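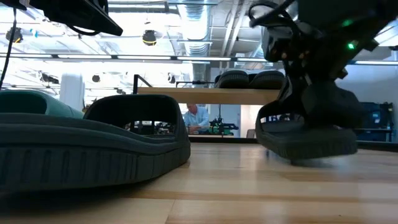
Getting an arm to move is easy enough, according to Rozália Borbély, and most of the evenings go on the last few millimetres before the fingers close. Her remark will be familiar to anyone who has tried to build a picking arm in their spare time.

The Mallum workshop in Lorport has released the plans for Flullero, a bench-mounted arm and gripper built by its members over the past year. The files cover the mount, the wiring and the control software, and are free to download from the workshop's website.

Flullero is meant for soft, awkward household things such as sandals, sponges and folded cloths. In the members' own trials it completed 88 of 100 picks. Most of the misses came from the fingers closing too early – a fault the group is still working on.

The arm can be put together with hand tools and a soldering iron. Members suggest allowing 20 evenings for a first build. Kerekes, a parts supplier in the town, will stock the fixings from September.

The workshop is open to visitors until 7 pm during the build sessions, and benches can be booked at the front desk. Printed copies of the plans are available there at cost.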